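Notebook, July, pricing and range group

Started 9.15, after the call with Riis.

The question for this week is still the same one. Riis wants to know if the half-price offer on the slow items in the autumn range brought new buyers, or if it only gave a cheaper price to people who would have bought in any case. They believe the first. I am not sure of either and I try to keep it open until the tables are clean.

What we have: till records from the two shops, Pidberg and Ononstead, for the weeks before the offer, during the offer and after it. In total 1546 receipts which contain at least one item from the slow list. The slow list has 35 items. It was made by Riis, and I did not change it, although I think a few of the items are there for the wrong reason (they were out of stock for long periods, so of course they sold slowly). I have marked these with a star in the sheet and we will run everything once with them and once without.

Problem of the morning. Ononstead writes the discount as a separate line under the item, with a minus sign. Pidberg writes the reduced price directly and keeps the old price in a different column. When I joined the two files, the Ononstead discount lines were counted as items. For one hour I had a very beautiful result for Ononstead. I have now removed it. Lleucu, if you took the chart from the shared folder before 11, please throw it away.

Rule from now on: the discount line is folded into the item line above it before any join. If there is no item line above, put the receipt in the "to check" sheet and leave it there. Do not guess.

Members and non-members. The loyalty number exists on more than half of the receipts. For these we can see if the person bought from the slow list earlier. For the others we can see nothing, and I do not like to pretend they behave the same. People who carry the card are probably more careful with prices, so the offer may look stronger with them than it is. I will report them apart and write this clearly on the first page, not in a footnote.

Lunch late. Mererid came by with the comments on the second basket test and we spoke until 14.30.
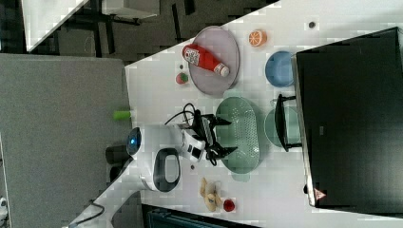 Table with the toy food, plates and bowls.

Mererid's comments, as I understood them:

The instruction sheet says "choose what you would normally buy". Several people asked if they should think of a normal week or a holiday week. This is our fault, the sentence is not clear. New wording: "Think of your last ordinary shopping trip." She will try it on colleagues first.

The price cards are too similar. The old price and the new price have the same size of letters, and on the real shelf in Pidberg the new price is much larger. I had wanted to keep them equal so that the card itself does not push anybody. Mererid says that then we test a card which does not exist in any shop. I think she is right, but I want one round with each type before we decide.

We should also write down the order in which the cards are shown. I have it for the first test and not for the second. I was sure I had it. I looked in both folders and in the paper one.

Afternoon, back to the receipts. I compared the weeks after the offer with the weeks before it, members only. In Pidberg the slow items go back to the old level almost at once. In Ononstead they stay a little higher, but Ononstead also moved the shelf nearer to the entrance in the same period, so I cannot say which of the two did it. I asked Riis for the exact date of the move. They answered "in the summer", so I asked again.

One thing which I find interesting: in the offer weeks the receipts with a slow item are longer. People who took a reduced item also took other things at full price. It can be simply that busy weeks have longer receipts for everybody. To check this I need also the receipts without any slow item, and we did not request them. I wrote to Todotby, who keep the till system for both shops, and they can send the full file but need 10 working days. So this point waits.

For Lleucu:
Please check the starred items against the stock list, I may have missed some.
The column called "net" is before tax in one file and after tax in the other. I renamed them net_a and net_b. Please do not name them back.
The call with Riis is moved to 16.00. I will say that we have no result yet on the longer receipts, and I ask that we all say the same.

To do tomorrow: run the member table without the starred items, print the new cards in both letter sizes, look once more for the order list in the blue folder.

Stopped 17.40.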